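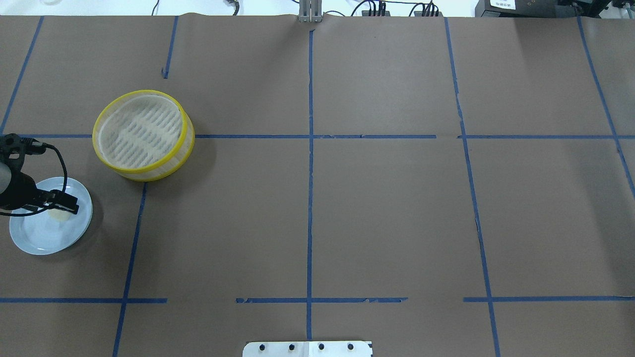
Portela says its new box stops password sharing. Buying it?

calness_rd
Portela wants 60 bucks for a box that ties your match streams to one house. They claim 774 accounts were caught in the January trial. Caught doing what? No word.
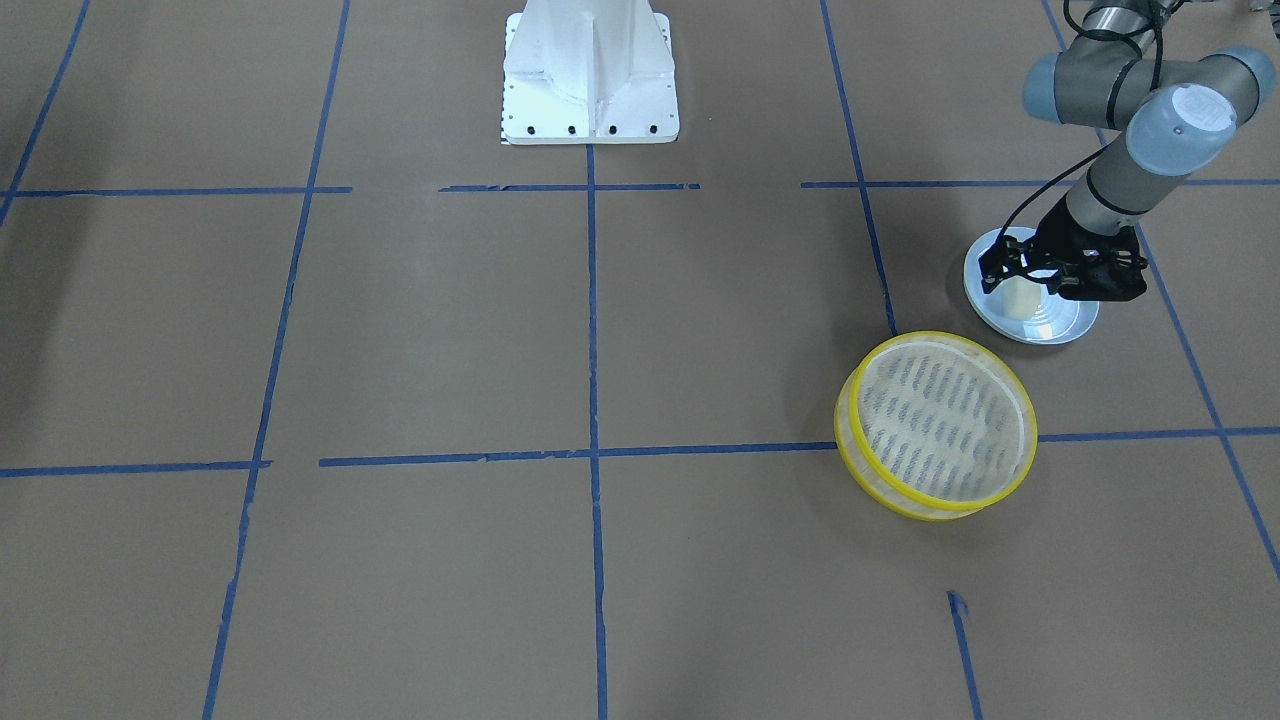

Re: Portela box

tinhat300
Some of those people were just on vacation. I got locked out for 2 weeks and I live alone.

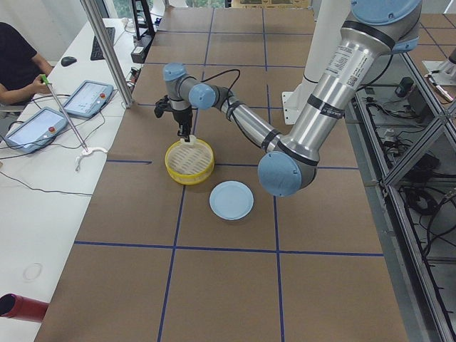

Arm and blue tape grid

urstead_fan
Disagree. Barnov did the same thing and my bill didn't go up that year. Sharers cost the rest of us.

calness_rd
Your bill didn't go down either. Where's the proof it saved a dime?
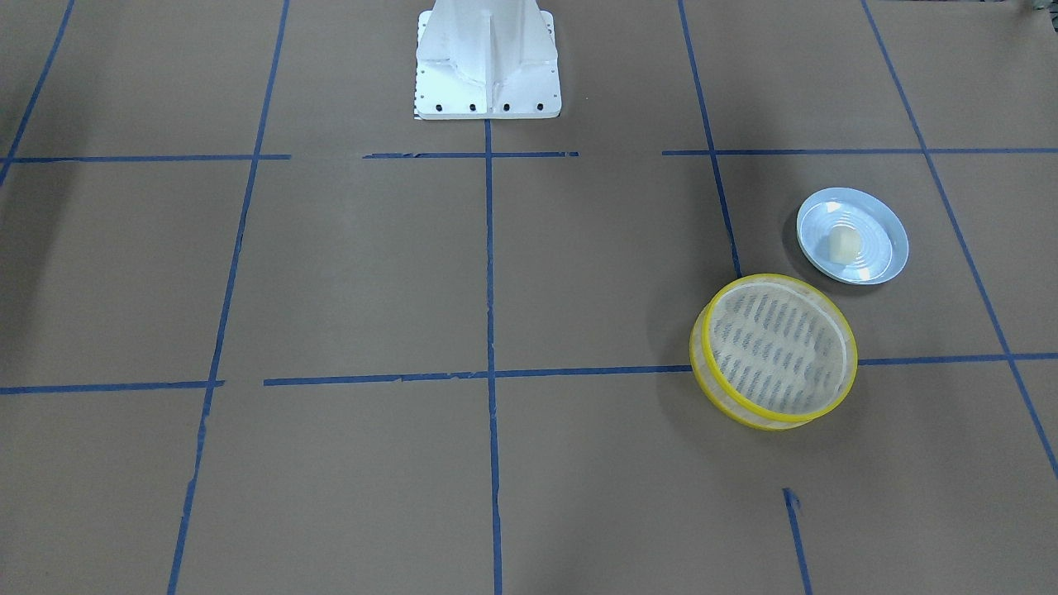 White base, tape on brown paper

urstead_fan
Fine, I don't have any. I still think they'll sell plenty.

tinhat300
Not to me. I'll wait for the refund policy.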